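Fusham brass band gets its own home at last

27 September 2018

Fusham's town band is moving into the old Bandstead hall, and we couldn't be happier! After 17 years of rehearsing in borrowed school rooms (and one very chilly barn), our players will have a proper place to practise, store their music and put the kettle on.

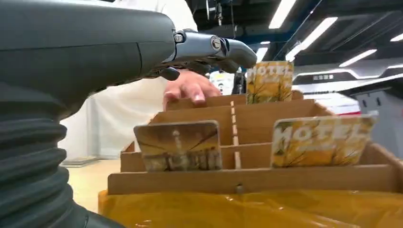

The hall seats 200 and opens with a free carol concert in December. Beginners of any age are welcome to come along afterwards and try a cornet or a tenor horn.

"I've played second horn here since I was at school, and I can't wait to hear us in that room," said band leader Keerthana Pisharody.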